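Subject: Re: [shop-automation] Drive swap cell, is it worth carrying on?

Replying to the message from December:

> With the Masumari gripper on the arm, pulling a 3.5-inch drive out of a
> desktop tower should be a solved problem by spring. The printed
> fixture takes care of placement and the Protance planner takes care of
> the rest. I'd expect 80 percent on the first serious run.

I'd like to know where the 80 comes from. I went through the log on the shop machine, all 1,841 lines of it, and most of what I found was retries and somebody hitting stop. A run where a person puts a hand in to help shouldn't go down as a success, and I see 3 of those marked as good.

My bigger doubt is the caddy. Blue plastic, springy, and a SATA cable right where the fingers want to go.
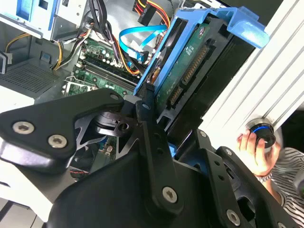 The planner treats the cables as if they weren't there. Farahani's old writeup used a bare chassis with the wiring stripped out, so I don't see how those numbers carry over to us. Power leads move every time you touch them. I'd want a run where we shove the harness somewhere different between attempts and see what happens to the pick.

The fixture I have fewer complaints about. It holds small parts flat and it didn't cost us anything but filament. But it's bolted into the plan as though the tower always sits in the same spot next to it, and I can slide a tower on those slats with one finger.

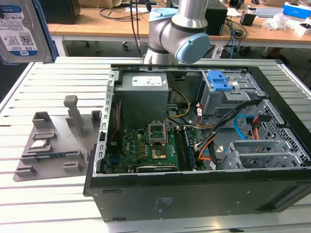
*Tower on its side, printed fixture to the left, arm behind.*

Before anyone orders the Bradach force sensor, could we do 30 attempts with hands off and write down every one, including the ugly ones? If more than half come out clean I'll chip in for the sensor myself. Until then I'm still faster with my fingers.

Also, please put the hex keys back in the drawer.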